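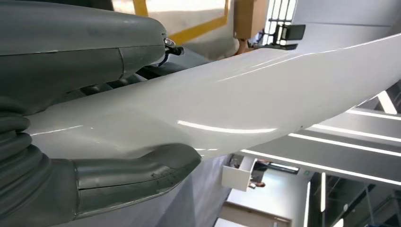 *Venla Manninen, cell safety, Arkholm site - rev 3, June*

## 4. Gripping and holding coated parts

Applies to the Zollgate cell and the spare cell at Ulbridge. Read section 3 first if you haven't set the zones yet. Glossy parts mark easily and slip easily, so most of the rules below are about grip force and about where people stand.

### 4.1 Before power on

1. Key switch to MANUAL. Key stays with you, not in the panel.
2. Check the fingers. Light scuffs on the housing are fine. Burrs, cracks or anything sharp on a face that touches the part - stop, swap the finger, log it.
3. Wipe both contact faces. Dry lint-free cloth. No solvent on the ridged bellows section, ever.
4. Look at the cable near the fingertip. It should have slack through the whole wrist turn and never lie between finger and part.
5. Walk the zone. Yellow line clear on both sides, no boxes on it or over it.
6. Test both e-stops, pendant and post. Reset each one before you test the next.

> **Note:** A failed e-stop test means the cell is locked out. Not "use the other one for now."

### 4.2 Setting the grip

1. Load the part recipe. If there isn't one, copy the Juntunen base recipe and rename it. Do not edit the base.
2. Set force to 80 N. That's the ceiling for coated parts, not a starting point to go up from.
3. Jog in at low speed. Lower finger makes contact first, under the part. Then bring the upper one down.
4. Stop when both show contact. Wait 2 seconds, read the force again.
5. If the reading drifts, open up and re-seat. Don't chase it with more force.
6. Lift 200 mm and hold. Watch the free end, long parts gripped near one end will want to rotate.
7. Repeat the lift 3 times. Same seating each time or the recipe doesnt get saved.

**CAUTION:** Never steady a part by hand while it's clamped. Not in manual, not at low speed. If it's going to drop, let it drop.

**CAUTION:** Curved parts can spring when the fingers open. Support the part on the fixture before release. Face shield on for the first release of any new recipe.

### 4.3 People near the cell

- One person holds the pendant. That person gives the calls and nobody else does.
- Say "moving" before each jog and wait for an answer from anyone in the bay.
- Visitors stay outside the line, also when the arm is parked.
- No walking under a held part. Applies to a part on hold at any height.
- If you lose sight of someone who was in the bay, stop motion and find them. Then carry on.

### 4.4 Lighting and part sensing

Overhead strip lights throw long reflections on gloss white and the part check can read a reflection as an edge. Strong daylight from a window does the same and it shifts through the day.

1. Run the part check with all the lights on, the way the shift will run it.
2. Run it again after 2 p.m. if the cell gets daylight.
3. Any false edge - lower the exposure one step and redo both checks. Do not widen the tolerence to make it pass.

> **Note:** Small holes in the part can be used as a reference only if they're on the drawing. A mark that looks like a hole isn't a datum.

### 4.5 Stopping with a part in the grip

1. Normal stop first. E-stop if anyone is inside the line.
2. Don't open the fingers from the pendant until the fixture or a stand is under the part.
3. Power loss: fingers stay closed. Treat it as a held load anyway and keep clear.
4. Restart from MANUAL only. Recheck force before going back to AUTO.
5. Write it in the cell log with the recipe name, force reading and what the part did. Dropped parts go in the quarantine rack even if they look OK.

Force sensor calibration is in section 5. Do that before saving a new recipe if the wrist has been off.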